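4.3 Grip check with a thin rod

Do this check after fitting new finger pads to the Kubo hand-held gripper, and before the first recording.

1. Stand a few chopsticks in an open container on a steady surface.
2. Squeeze the grip slowly until both pads touch one chopstick.
3. Lift it straight up, clear of the rim.
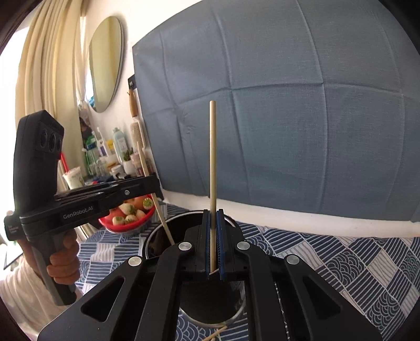
Fig. 3. Chopstick held upright between the blue pads.

4. Hold still and watch the tip. If it leans, open the fingers and reset the pads -- see the Dridmont pad sheet, part 1181.
5. Repeat with the second gripper.

Note: Pads must sit level with each other along their full length.

Caution: Keep your free hand away from the pivots while the fingers are closing. Do not oil the pads.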